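Anyone else get two-arm stations on light assembly?

benchrat7
Our shop in Fornport put a two-arm cell on the plastic stool line in October. I used to build 191 a shift by hand. Now I watch the arms, clear jams and write down stops. Pay is the same. Wondering what it did to other people's jobs.
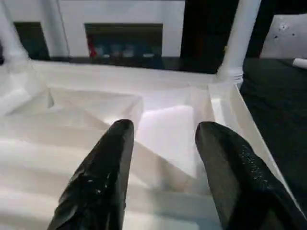
My hands feel better, I'll say that first. Pushing legs in all day wrecked my thumbs. What I do now is mostly looking. The right corner post there has ringed grooves near the base, and I check that area on every unit before it goes in the carton.

deltska_nights
Same at Deltska. We went from 8 on the line to 3. They said no layoffs, then moved people to the warehouse. Which step stops most for you?

benchrat7
Legs. It's slower than me on those. 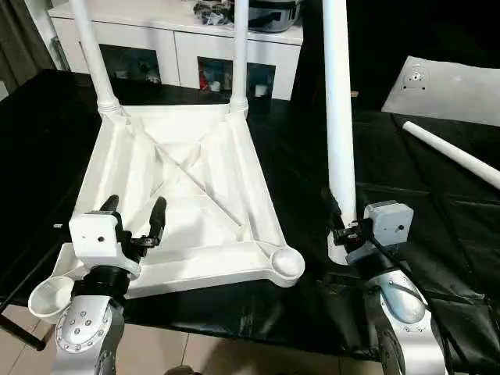 Seat upside down, right gripper on a leg, another leg lying on the table

macleod_fan
Slower is fine if it runs through lunch. I think you guys are too hard on these things. I'd rather watch than push.

deltska_nights
Try watching for a full shift. I was more tired than when I built.

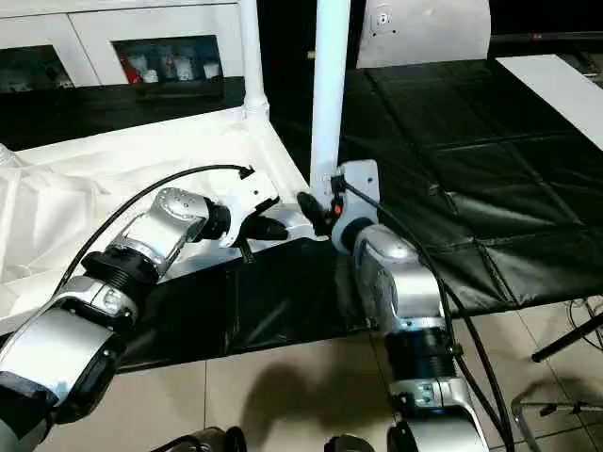 Both arms at the table, grippers facing each other

vesturside
My complaint is training. We got one morning on ours and a binder. When it stops at 3 a.m. there's no one to call.

benchrat7
We got two days. Still call the day lead a lot.

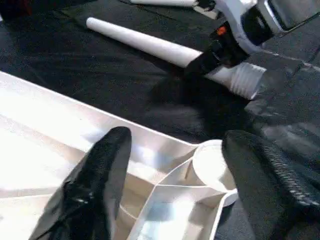 Wrist view over the tray, hand vac on the black cloth

macleod_fan
Ask for the longer course in writing. Ours paid for it.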